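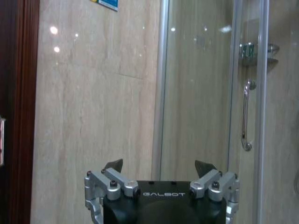 Up at 5:40. Bathroom unit at Trorncombe, second day on the gripper. The left finger had been closing late since the arm came back from Trusville, and I wanted it sorted before the shower door runs.

Started with the wrist camera so the fingers would have a known open position. Drove to full open, saved it, drove closed, saved that. Encoder agreed with itself both ways, so the fault is mechanical. Repeated at half speed. Same lag, same side.

Power off, locked out, pads off. Left linkage had play at the inner pivot pin, enough to feel with a thumbnail. Right side tight. Pulled the left pin and found a dull ring worn into it where the bar rides. Changed both pins, 2 per side being all I have left in the drawer, so Nseir needs to go on the order list. Cleaned the bores with a dry swab, very thin film of grease, wiped back. Last time there was too much and it picked up grout dust.

Hex bolts went back with fresh threadlocker. The sheet from Bruvumlow gives a torque for the old bracket and says nothing on this one. Used the old figure and marked each head with paint so any movement will show. Must write and ask.

Pads refitted. First attempt the left one sat slightly proud of the right. Loosened, closed on a feeler gauge, tightened while closed. Better. Zeroed the fingers again and overwrote the morning's values, after copying them into the notebook.

Ran 500 open-close cycles with nothing in the grip, then 60 on the test bar. No late closes logged. Motor current on the test bar a little higher than in January, which may be the new pins bedding in. Will check again after the first proper run.

Left to do: reroute the wrist cable, which is still too short at full roll, and find the 2 mm key. Lunch at 2, cold.

3 likes
0 comments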